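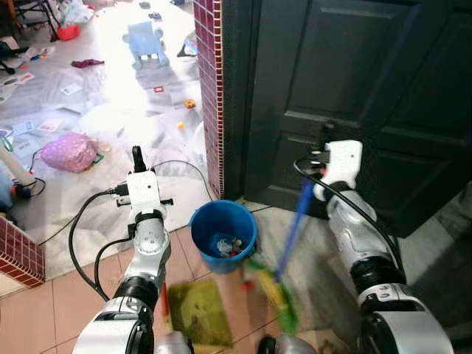 Search this book Go
Print | E-mail
2026-03-04 | By Erasto Mwakyusa

Chapter 6
Two Arms in a Home Build

Sweeping a floor asks a lot of a home-built machine. The handle is long, the bristles drag, and the grip must hold while the wrist turns. In this chapter we fit the second arm to the Sollik base and route its cables.

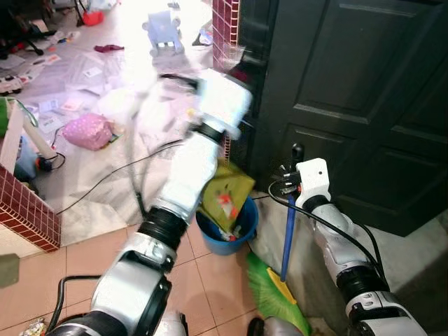 198

Leave slack at every joint. A cable that is tight at full reach will pull out of its plug — usually in the middle of a stroke. Cut each run to 350 mm, then clip it along the outside of the forearm.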